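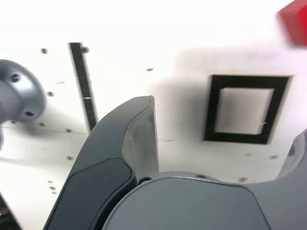
Suche Suchbegriff eingeben Los
Start | Projekte | Stellen | Kontakt

Prüftechniker/in Greiferstörungen (m/w/d), befristet auf 4 Monate ab September

Der Greifer unserer Montagezelle öffnet sich gelegentlich ohne Befehl. Der Lieferant Vass spricht von einem Einzelfall und hat 1000 Zyklen ohne Befund vorgelegt. Bei uns fiel das Werkstück nach 2000 Zyklen erneut. Das Softwareupdate überzeugt uns bisher nicht.

Sie fahren Dauerläufe, lesen Fehlerprotokolle aus und schreiben auf, was passiert ist, auch wenn es dem Lieferanten nicht passt. Erfahrung mit Not-Halt-Kreisen ist Pflicht. Wer »kollaborativ« für einen Sicherheitsnachweis hält, ist hier falsch.

Teilzeit (60 Prozent) möglich. Bewerbung formlos an Titilayo Ojo, fachliche Fragen an Wekesa Masanja, ab 14 Uhr erreichbar.

© Provbridge | Kontakt | Impressum | Nach oben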